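Asunto: Re: [rincones-de-juego] La cocinita de la seta, ¡por fin con color!

¡Hola a todos! Os escribo con una alegría tremenda, porque las paredes del rincón de cocinita ya tienen su seta roja de lunares y su vallita blanca, y la cuchara morada queda de maravilla delante de todo eso.

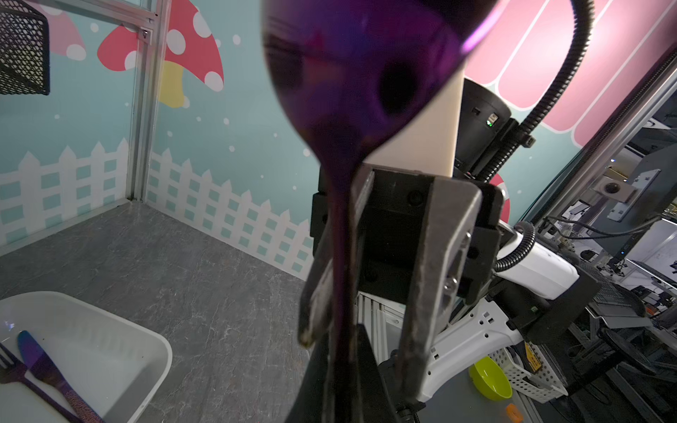
Nolville escribió:
> Me encanta la idea del bosque, pero yo sigo con la duda del suelo. En Rallberg pusimos uno claro y liso y a las dos semanas se veía cada marca. ¿Habéis probado algo con vetas? Y otra cosa: ¿los cubiertos los compráis sueltos o en juego?

¡Pues sí, con vetas! Fuimos a por un gris tipo mármol y estoy encantada, disimula muchísimo (y mira que al principio me parecía demasiado serio para una cocinita). Con el verde azulado claro de la pared y los puntitos blancos como de nieve hace un contraste precioso.

Los cubiertos, sueltos. El juego del catálogo de Rolten traía 23 piezas y la mitad eran tenedores, que aquí no usa casi nadie - todo el mundo quiere remover sopa. Así que cucharas, y de colores fuertes, que luego se encuentran enseguida al recoger.

Me quedan por resolver las cestas. Las de malla negra me gustan porque se ve lo que hay dentro, aunque no sé si colgar alguna más baja, a 120 cm. ¿Alguien las tiene a esa altura?

En junio montamos la segunda caseta y quiero llevar el rosa de la pared de los toldos blancos un poco más lejos. Si tenéis plantillas de toldo, ¡mandadlas, por favor!

Un abrazo grande,
Ojo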